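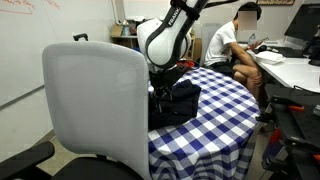 Folding and sorting on a small round table

A round table is a poor shape for folding sheets and a good one for nearly everything else in the wash. You can walk the whole way around it, there are no corners to catch your hip, and every spot on the edge is the same distance from the middle. If the only clear surface you have is a round table in the room where someone else is working at a desk, it will do.

Leave the tablecloth on

Bare tabletops are slippery. A jumper folded on varnish slides away as you press it, and zips scratch. A cotton cloth grips the garment and takes the scratches for you. Gingham has another use: the checks are straight lines. Run a side seam along a line of checks and you can see at once whether the fold is square. Large checks are easier to follow than small ones.

The cloth has to hang evenly or it will creep towards you while you work. Pull it down a little on the far side before you start. If it still moves, put a piece of rubber shelf liner underneath, or clip it under the rim with two tablecloth clips. Spring clamps from the workshop hold too well and leave dents in soft timber.

Dark clothes

Navy and black show every bit of lint, so wipe the cloth down or shake it outside first. Turn dark garments inside out before washing and keep them that way until they are folded. Dry them in the shade — a summer afternoon on the line will take the colour out of the shoulders of a navy T-shirt long before the fabric wears out.

A navy pile is also hard to sort under a warm bulb, when black and navy look the same. Sort those by daylight, or hold the piece against a white one.

Don't leave a heap half over the edge of the table. The weight of the hanging part drags the rest down, and knits stretch at the fold. Push the pile to the middle and take from the top.

A basic fold for tops

Lay the top face down and smooth it from the collar to the hem. Bring one side in to the middle of the shoulder, sleeve back on itself, then do the other side to match. Fold the hem up to the collar, and once more if your drawers are shallow. Smooth with a flat hand after each fold. Hoodies go the same way, with the hood laid flat down the back before the last fold.

Berhanu Asfaw wrote in to say he folds trousers first while his arms are fresh. I do them last. It makes no difference to the trousers.

Sharing the room with a desk

Keep drinks on the desk and clothes on the table. A capped water bottle is fine near a keyboard, an open mug is not, and neither belongs beside clean washing. Run cables along the wall side of the room so you aren't stepping over them with an armful.

A mesh office chair makes a decent short-term rack for a damp shirt, as air gets through the back. Roll it clear of the table first and don't hang anything heavy on it, as some will tip. Wipe the armrests, which collect more grime than people expect.

If there is a whiteboard, keep clean clothes away from it. Marker dust settles below the board and smears on pale cotton. Dab it with methylated spirits on a white rag before washing, and test an inside seam first.

Washing the cloth

Cold wash, up to 41 minutes on our machine, with other blues the first few times. Hang it by the hem, and iron it slightly damp if you want the checks straight again.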